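Ticket 2892
Product: Omatwood workshop simulator, Trorketti arm package
Status: open, waiting on Fröhlich support
Opened: February 13, 2019

Hello all,

Me again, I'm afraid. I run the little repair bench at Clastberg and I've been trying to work out whether an arm could take over some of the fiddly jobs before we spend proper money on one. Fetching, holding, passing me the thin tools, putting them back where they live (I never do). So I've been playing with your simulator every evening and mostly having a lovely time with it!

The trouble is the thin tool task. Big chunky things are fine. It'll pick up a mug or a block all day long and I was starting to feel quite smug. Then I gave it something long and skinny to grab and out of 200 tries last night it managed 2. Two! My nephew did better than that with the fairground claw.

What I get in the log, over and over, is this:

grasp_check: no contact on left finger
grasp_check: timeout, retrying
task ended: object not held
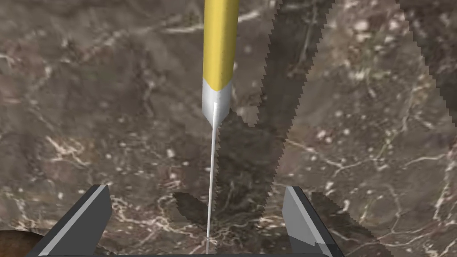
I've tried the obvious bits. Restarted, reinstalled, went back to the default settings, slowed the closing speed right down. Slower helped a tiny bit, or I wanted it to. I also swapped the worktop from the marble one to the plain grey one in case the busy pattern was muddling the camera side of things, and got the same messages, so I've put the marble back as I like it better.

One other thing that may or may not matter. The shadows come out with jagged edges, like little stairs. Is that just the low quality setting? If the arm is judging distance from the picture, could that throw it off? I'm guessing here, do tell me if I'm being daft.

Update, same evening: found the contact margin setting under Advanced and nudged it up. Left it going over supper and came back to 318 runs with far fewer timeouts, but now it says "object held" and then drops the thing on the way up. Not sure if that's progress. I've put the margin back for now.

So my questions are, is there a recommended margin for very thin objects, and has anyone at your end had the Trorketti fingers working with anything needle-sized? If it's simply beyond them at the moment I'd sooner know, and I'll stick to having it fetch the mugs.

Full logs are attached, plus my settings file. I'm on the bench until six most days so evenings are best if you want me to test anything.

Cheers!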